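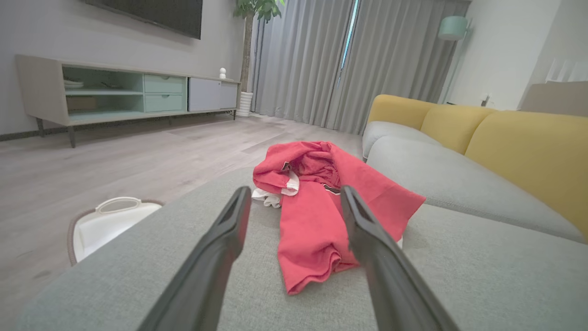 ソファの座面に置かれた赤系の衣類と、その下からのぞく白い布

特集 衣類を手放す前に
地域で進む修繕と再流通の取り組み

家庭で着用されなくなった衣類の扱いは、自治体にとって長年の課題である。北部の工業都市ウッドデール(Wuddale)では、昨年度に回収された古着のうち、再び衣類として利用されたものは半数に満たなかった。残りは工業用の拭き布や断熱材の原料となり、一部は焼却に回されている。

同市の繊維循環センターは、織物会社クロルカリ(Clorkari)の旧倉庫を改修した施設で、昨年度の持ち込み世帯数は1438に上った。受付後の衣類は、素材表示、汚れ、縫製の傷みの順に確認される。表示の切り取られた品は素材の判別に時間を要するため、別の棚で保管し、木曜日にまとめて検査を行う。

所長のマヌーチェル・ダネシュヴァル氏は、修繕部門の拡充を最優先に掲げてきた。「持ち込まれる品の多くは、生地そのものに問題がありません。袖口のほつれ、ファスナーの不具合、ゴムの伸び。直す箇所は限られています」と同氏は語る。修繕を終えて店頭に戻った衣類は、昨年度でほぼ4000点となった。

課題は技術者の確保である。センターに在籍する縫製技術者は13名で、うち過半数が縫製工場の出身者である。裏地の張り替えやニットの編み直しは習得に年単位の期間を要し、後継者の育成は需要の伸びに追いついていない。このため同センターは、隣接するオーヴブリッジ(Ovbridge)の職業訓練校と協定を結び、9月から実習生の受け入れを開始した。実習ではまず裾上げとボタン付けを担当し、その後、肩線の補強へと進む。

混紡素材への対応も残されている。綿とポリエステルの混紡は現在の衣料に広く用いられているが、繊維の分離には専用の設備が必要で、処理費用も高い。フード付きの上衣のように、本体とリブ、ひも、金具で素材が異なる製品では、解体の手間がさらに加わる。センターでは附属品の取り外しを手作業で行い、再使用が可能なファスナーとボタンを部品として保管している。

家庭での備えについて、センターは市民向けの手引きを配布している。手引きは、保管前の洗濯と十分な乾燥、金具類を閉じた状態での収納、交換用ボタンの保存を勧めている。ほつれに気付いた段階で糸を切らずに持ち込めば、元の糸を利用して直せる場合もあるという。

修繕の相談窓口は、アンサリ(Ansari)通りに面した別館の一階に置かれている。相談は予約制で、今年度の利用は233件となった。受付時間は午前十時から午後四時までで、見積もりは無料である。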